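Visitor Demonstration Area – Pre-Opening Safety Check
Site: Brutau, Hall 2
Event: September open day
Checked by: Yasmine Lahlou
Copy to: Othmane Alaoui, site operations
Status: OPEN – three items outstanding

Marks used: OK / NOT OK / N/A / SEE COMMENT

1. Visitor route

1.1 Entrance and exit signed separately – OK
1.2 Walkway clear for its full width – NOT OK
Comment: Coat rack and two pallets of brochures left by the side door. I was told they'd be gone by 9 a.m. I was told the same thing last year.
1.3 Maximum number in the hall posted at the door – SEE COMMENT
Comment: Sign says 58. The registration sheet has 300 names against it and no time slots. Ernby's people say visitors "tend to spread themselves out." I would like slots.

2. Emergency arrangements

2.1 Emergency stops found and pressed with the system running – SEE COMMENT
Comment: Pressed one, it worked. The operator offered to vouch for the others. Press them all and write it down.
2.2 Stewards know who is allowed to restart after a stop – NOT OK
Comment: Asked two stewards, got two answers.
2.3 Extinguisher in date, access clear – OK
2.4 First aid point staffed all day – OK

3. Demonstration program

3.1 Written program received – OK
Comment: Soliman sent it the evening before. The cover page says the routine has run 2,812 times "without incident." No definition of incident is given, and no log came with it. I have not counted this toward anything.
3.2 Speed during public sessions agreed in writing – NOT OK
Comment: "Demo speed" is a phrase. I need a setting.
3.3 Visitors taking part by hand – N/A
Comment: The flyer says "meet the robots up close." Please have the flyer corrected, or at least the copy at the door.

4. Work table

4.1 Arms and table fixings inspected by supplier – OK
Comment: Signed sheet from Hetia on file.
4.2 Surface markings in place – SEE COMMENT
4.3 Loose items and cables around the table – SEE COMMENT

Blue tape markings, for 4.2:
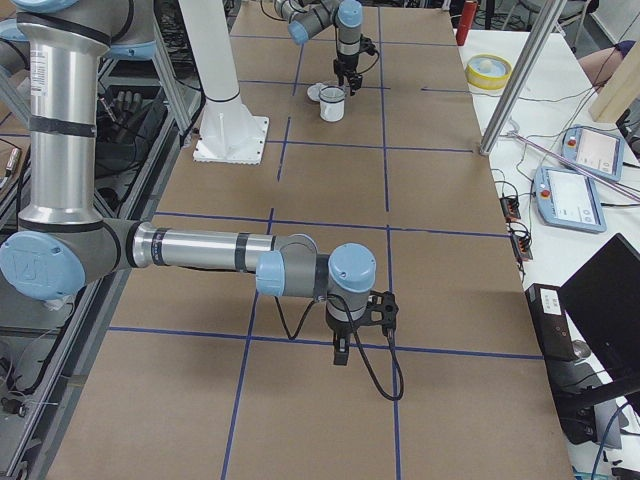
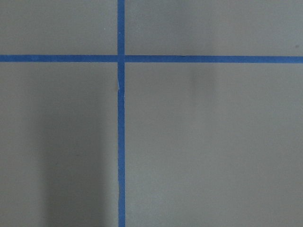
The presenter's script calls the grid "our safety zones," and I want that line taken out before the doors open. Tape tells a person where something is supposed to go. It doesn't stop an arm, and a visitor who hears the word safety will believe there is something behind it. As a layout aid I have no quarrel with it, though the close view has a pale, torn-looking spot on one strip just below a crossing, so re-lay that piece. For 4.3, the wider view has a metal pole leaning across the white side table with its end on the edge of the paper, and both teach pendants lying on that same table among the cables. Pole off the table. Each pendant needs a named holder during sessions, and the cables want tidying – properly, with clips.

5. Sign-off

5.1 Outstanding before opening: 1.2, 2.2, 3.2
5.2 To be confirmed by Othmane Alaoui: time slots, presenter's script, pendant holders
5.3 Recheck: 8:30 a.m. on opening day, with the system running and the presenter there

Y. Lahlou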